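Cohort analysis (marketing)
2025-07-05 | Efraín Bedoya

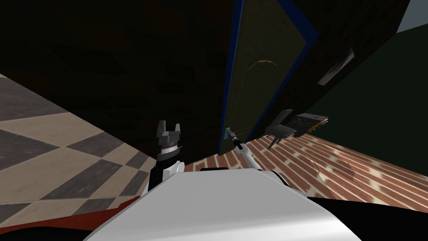

Two robot arms near an olive-green door, computer rendering.

Cohort analysis is a way of grouping customers by a shared starting point, usually the month of first purchase or sign-up, and following each group over time. Used mostly in subscription, retail and app businesses. Sometimes called retention tracking, though retention is only one use of it.

Background

Older sales reports lumped everyone together. A store with a lot of new buyers could look healthy while the old ones quietly left. Splitting customers by start date shows that. Catalog sellers did a version by hand, on paper cards, long before web tools.

Method

Pick a start event. Pick a time step (week, month). Count who comes back in each step. Results go in a triangle-shaped table, oldest group on top, the newest row shortest becuase it has had less time. Percentages are easier to read than raw counts, but small groups swing a lot.

Example: the ticket seller Festside tracked 300 buyers who joined in April. After one month 202 had logged in again, after two months 68. Glykeria Gkikas, then its head of customer research, put the drop down to a discount code that brought in one-time buyers.

Types

Time-based: grouped by when they joined. Behavior-based: grouped by what they did first, e.g. used a coupon. Size-based: by first order value, common in business software.

Criticism

Asnakech Gebru has argued that start dates hide more than they show when ads run all year. Seasonal goods are a known problem, a holiday group will nearly always look worse then a spring one. Changing the start event halfway through makes old and new rows impossible to compare.

See also: churn rate, customer lifetime value, market segmentation

We use cookies to remember your settings and measure traffic. Accept | Manage choices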